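Snack Wrappers, Sorted by Volume

I have been trying to get the bin in the back bedroom to last six days between emptyings. It was managing three. The contents are mostly paper and snack packaging, so weight is irrelevant and the only quantity that matters is air.

A foil packet is a bad shape for a bin. The film is springy, it returns to most of its original volume after you crush it, and it holds other waste up off the bottom. I emptied the bin onto newspaper in July and pulled out 13 packets. Left as they were, they took up over half the bin. Flattened and folded lengthwise twice, then tucked into one another, they fit in a coffee mug.

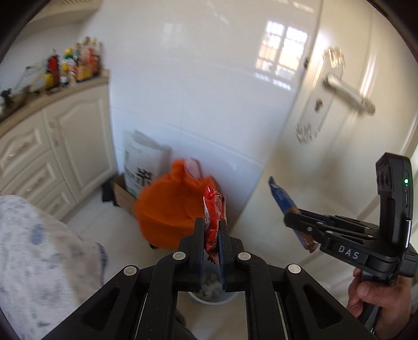

Photo: Hedvig Ekström

Red packets and blue packets behave differently. The red one stays crumpled once crumpled, which is tolerable. The blue one has to be folded or it opens up again -- I assume a thicker film, though I have not measured it.

Liners were the second problem. Knotted plastic bags are fine for carrying waste out, but a bag tied too early traps air and sits on the floor like a cushion. Press first, then twist, then knot. An orange bag done this way goes down the chute at Drerwood without a second push.

Pavithra Warrier wrote in to suggest a lidded bin from Zindance. I looked at it. The lid reduces usable height and does nothing about springback, so I am staying with the plain grey one.

Current procedure: shake crumbs out over the bin, press flat from the closed end, fold lengthwise twice, tuck the loose end in. Tissues and paper go in after the packets, as they compress under their own weight and keep the folds shut. It adds a few seconds per packet. The bin is now on day five with space at the top.

Next I want to look at the cardboard pile in the hall, starting with the boxes from Cilemov.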